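Himano's new long-range scope promises more than it shows

Himano has put its Drurkura riflescope on sale this August, and the sales copy is already ahead of the evidence. The company says the scope holds zero for 2000 rounds. It doesn't say on which rifle, or in what caliber.

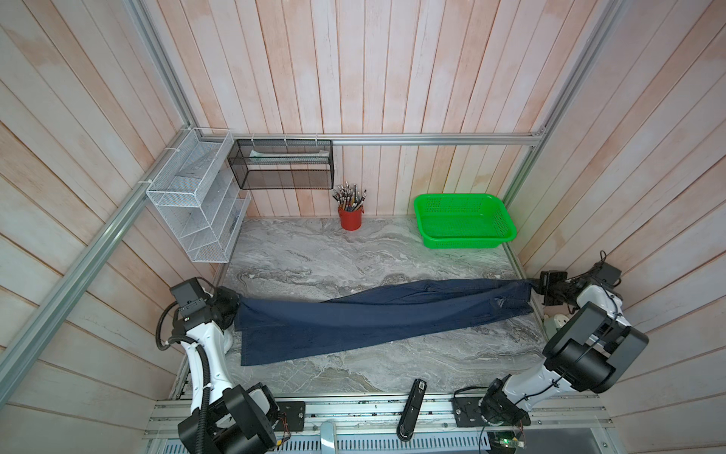

Long-range shooters have heard this kind of promise before. Himano lists a test distance of 1000 yards but gives no group sizes, no wind and no ammunition. A bench result says little about a prone shot on a windy ridge. Two arms mounted along the front edge of a marble-patterned tabletop have a steadier footing than any varmint hunter will get, and recoil is only part of what knocks a scope off.

The Noiphan range club put one Drurkura on a .308 and stopped at 1547 rounds. Its notes report no shift in zero - but that is one scope, on loan from the dealer.

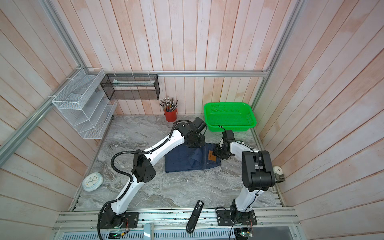 Two white-and-black arms over a gray marble-patterned tabletop.

Hostard, the dealer, is taking orders with a 77-dollar deposit. The deposit is not refundable after shipping, and the warranty excludes "competition use," a phrase the paperwork leaves undefined.

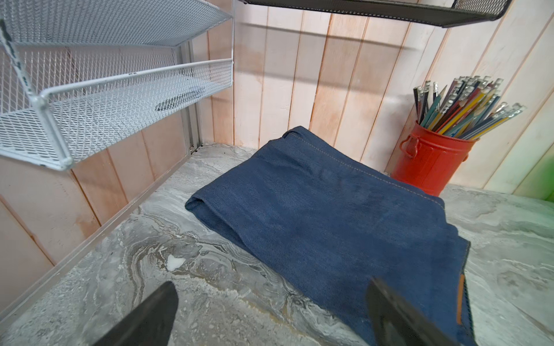 What buyers should ask

Get the warranty terms in writing, and ask which mount was used in the 2000-round test. Himano had not answered that question by 5 p.m.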